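Notebook, Skivport bench, December, late afternoon

Plug-in task again. The claim going round is that 600 hand-held demos are enough and the other 648 of our 1,248 add nothing. I don't buy it yet. The curve flattens, sure, but it was scored on the same strip, same white table, same two people demonstrating. A flat curve there could just mean the test is too easy.

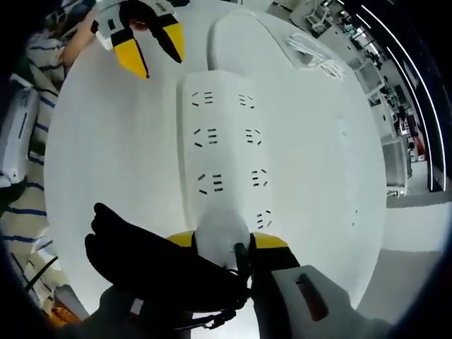 Kári Hafstein's view is that the scoring is fine and I'm blaming the table for a policy that can't tell one outlet from its neighbor. Could be. Then the 600 set should fail by outlet, and I've asked for the misses sorted that way.

Also dropped 295 demos at random and retrained with 3 seeds. Spread between seeds was wider than the gap we're arguing over. Not writing "saturates" in anything until that's sorted out.

To do: different strip, darker surface, rescore blind.

Comments

Drumance: Did the seeds share a data order?

Ní Mhurchú: Rescore first, please. New strip after.

Last updated: December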